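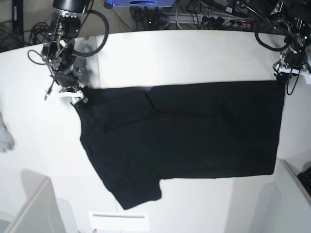 Unit 4. The local museum and its neighbors

Course: Introduction to Local Heritage Work
Lecturer: Janka Hudec
Handout for the lecture of Nov 25, 2025

Please read before the seminar

In Unit 3 we spoke about the large museum in the capital, with its departments and its budget. Today we go down to the small place: one building, a few rooms, objects that were given by the families who live near it. Most of you will begin your working life in such a museum, so I want to spend more time on it than the textbook does.

4.1 What we mean by a local museum

There is no single definition. For this course we call a museum local when three conditions are met. The collection comes mainly from one parish, valley, island or town. The people who lived with the objects, or their children, can still be asked about them. And the museum would have difficulty to explain itself anywhere else.

The third condition is the one students forget. A butter churn can be shown in any city and visitors will understand it. A churn with the house mark of a certain farm, in a village where the farm still stands, says something more. If you move it, you keep the churn and you lose the farm.

Some writers prefer the term "community museum." I use it less often, as it can also mean a museum organized around a profession, a language or a religion, without one fixed place.

4.2 Two cases

Case A: Sokach

Sokach is a village museum in a former schoolhouse. It was opened by two teachers after the school closed in September, at the start of a year when there were too few children. The teachers kept the classroom as it was. In the second room they put tools, bed linen, painted chests and the school photographs. The third room is for changing displays and is also used for meetings, with the effect that the display cases there are narrow and stand along the walls.

The strong side of Sokach is the photographs. There are 500 of them in the first inventory, and for most of them the names of the people are known. The names were collected in a simple way. Prints were put on a long table during the village fair, with pencils and slips of paper, and people wrote what they knew. When two slips gave different names, both were kept. I recommend this practice to you. A wrong name is also information about how a family is remembered.

The weak side is the tools. Many were accepted in one summer from one barn, and the list says only "farm tools, various." Nobody from that farm can be asked now.

Case B: Fjeld

Fjeld is an open-air site above the ferry town of Nuvgate, with a restored farmhouse, a drying barn and a boat shed. Here the buildings are the main objects, and the things inside were partly bought to complete them. My colleague Ívar Overgaard, who directed the restoration of the farmhouse, has written openly about the decisions that were made. The roof was rebuilt in the older technique, with turf on birch bark, although the last owners had lived under metal sheets for 30 years. The metal roof was photographed, measured and then removed.

Was this correct? We will discuss it in the seminar. Overgaard's argument is that visitors come to see how turf was used and that no other turf roof is left in the district. The argument against is that the house now shows a condition in which the last family never lived. A daughter of that family visited after the opening and said that it was beautiful and that it was her great-grandmother's house. She did not say it was hers.

4.3 Documentation

Every object should have a record. In a small museum the record is often made long after the object came in, and by another person. The minimum is this:

Inventory number, marked on the object in a way that can be removed
Name of the object, in the local language and in the standard language
Who gave it, and when
Who used it, and where
Condition on arrival
Where it is kept now

The fourth line is the most valuable and it is most often empty. "Given by" and "used by" are different questions. A grandson may give a fishing line that belonged to a neighbor.

For the practical exercise we use Citard, the cataloging program installed in the computer room. Each group has 9 records to complete. Do not leave a field blank when the answer is unknown – write "unknown," so that the next person can see that the question was asked.

4.4 Local names

A dialect word on a label is good for the visitors from the place and difficult for the others. Sokach gives the dialect word first in large letters and the standard word under it. Fjeld does the opposite. Both are acceptable. What I would avoid is a label with only the standard word, where the dialect word is placed somewhere in a printed guide that has to be bought.

Spelling is a problem of its own. If the dialect has no agreed spelling, choose one, write down the rule and keep to it. Please do not correct the spelling in old letters or account books.

4.5 The shop, the coffee and the opening hours

Students find this section boring. I ask you to read it twice.

At Sokach the entrance is free and the income comes from coffee and from a small booklet about the school. At Fjeld there is a ticket, and the craft shop in the boat shed earns around 40 percent of what the site needs in summer. The shop sells knitwear and baskets from makers in the district. The agreement with the makers is written on one page, and it states who carries the loss when an item is damaged.

Opening hours should be few and reliable. A museum that is open two afternoons a week, and is really open, has a better reputation than one which promises six days and has a paper on the door. Put the telephone number of the key holder where it can be read from outside.

4.6 Questions for the seminar

Which period should a restored house show, and who should decide it?
Is it right to keep an object when nothing is known about its use?
How would you refuse a gift from a family that lives next to the museum?
Should Sokach show the metal desk lamps in the classroom, which were bought only in the last years of the school?

Write half a page on one of these. Handwriting is fine if I can read it.

4.7 For the next time

Unit 5 is about oral history. Bring one question that you would like to ask to the oldest person you know, and think of how you would ask it without giving the answer already in the question. The recorders can be borrowed from my office – please bring them back charged.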